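Stistbridge Weekly Tech Links
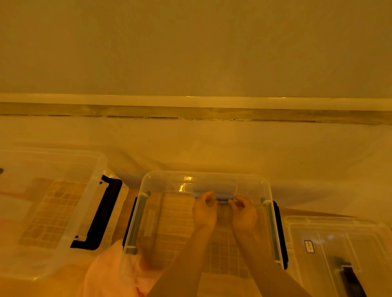 What is in it

A collection of weekly technology news roundups, one record per link. Each roundup covered the gadget launches, app releases, privacy bills and company news that readers of the Stistbridge newsletter sent in or the editor picked. There are 1293 records from 58 roundups. The full text of the linked articles is not included.

Fields

issue: number of the roundup, starting at 1
position: order of the link within the issue
headline: as it ran in the newsletter, typos and all
blurb: the editor's summary, 40 words at most
topic: phones, wearables, apps, privacy, business or other
outlet: name of the site linked to
status: live, moved or dead

Files

links.csv has everything. The text is UTF-8 and fields are separated by semicolons, as the blurbs are full of commas. dead.csv repeats the 432 records whose links no longer worked when we last checked.

How topics were assigned

Sorin Oprea labelled every record by hand from the headline and blurb. A story that fit two topics got the one the blurb spent more words on. Patent fights went under business, even when they were about phones. Issues 1 to 6 were labelled before wearables had its own topic and have been redone.

Known problems

Issue 31 was sent twice with different blurbs. Only the second version is kept.
The outlet field is not normalised, so the same site can turn up under two spellings.
Coverage leans heavily toward phones, especially in September.

Changes

Saturday, July 8, 2023: link check rerun, status field added.
June: Pilkington and Tredton editions merged into the main file.

Licence

Blurbs and labels are free to reuse with credit to Stistbridge. Headlines belong to whoever wrote them.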